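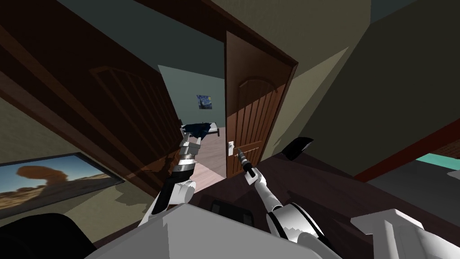 Pilgrim Route Survey, Huanca: Progress Report
15 October 2024
Prepared by Stuart Stockdale for the Grosdale Fund

The grant asked us to record the hill shrines above Huanca, collect the stories told at each one, and produce a visitor guide that people making the pilgrimage would want to carry. Eight months in, the recording is going well. I am less sure of the guide.

Shrines visited

The old parish list gives 109 shrines. We have been to 48 of them. Two entries on the list are the same chapel under different spellings, and I expect more of these, so the 109 should not be repeated in any publicity until we finish. The last application used it in the first paragraph. I would take it out. 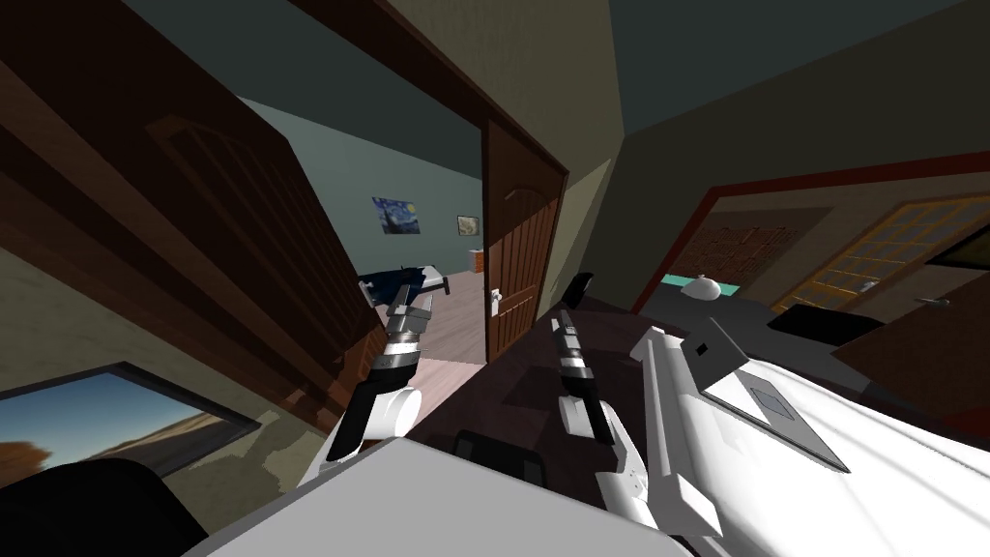 Access on the eastern side depends on one track, which was closed for most of March. We lost that month and have not made it up. The western shrines are easier to reach and we have probably spent too much time on them.

Healing claims

Almost every site has a spring, a stone or a saint's image said to cure something, most often bad eyes or sore joints. We write down what people tell us and who told them. We have not tried to test any of it and the guide should not sound as if we had. A draft page from Stiswood, who are handling the design, said the water at the upper chapel "has healed pilgrims for centuries." The oldest mention we can find is a signboard. I have asked for "is believed to heal," and for the centuries to go.
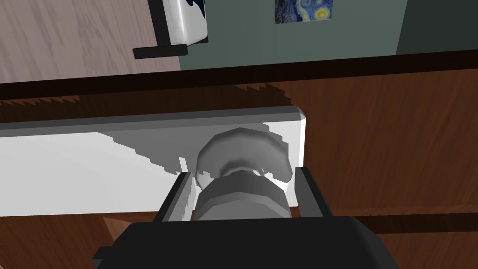 Visitor numbers

Jilance counted people at the lower gate during the spring feast and sent us a total well above anything the chapel keepers remember. Their counter stood where the path doubles back, so anyone going up and coming down passed it twice. I would not use the figure.

Guide and printing

The plan is still for a first run of 100 copies. The route map is drafted for the western half only. Distances between shrines were copied from an older leaflet and three of the ones we walked were wrong, one by more than a mile. All of them need walking again before we print.

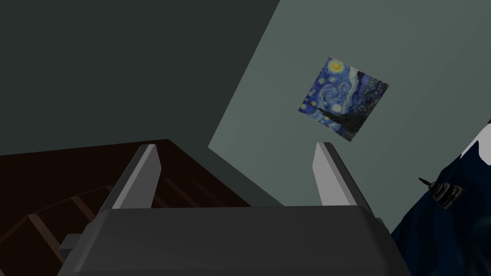

Keepers at several chapels have asked that feast dates be left out, as they change and visitors then complain. I agree with them, though Stiswood does not.

Money

Spending is under budget, mainly because of the lost month. I would rather carry the balance forward than spend it on the launch event, which seems early for a guide that is half written.

Next steps

Eastern shrines first, then the distances. Revised text goes to Stiswood once the healing pages have been checked against our notes.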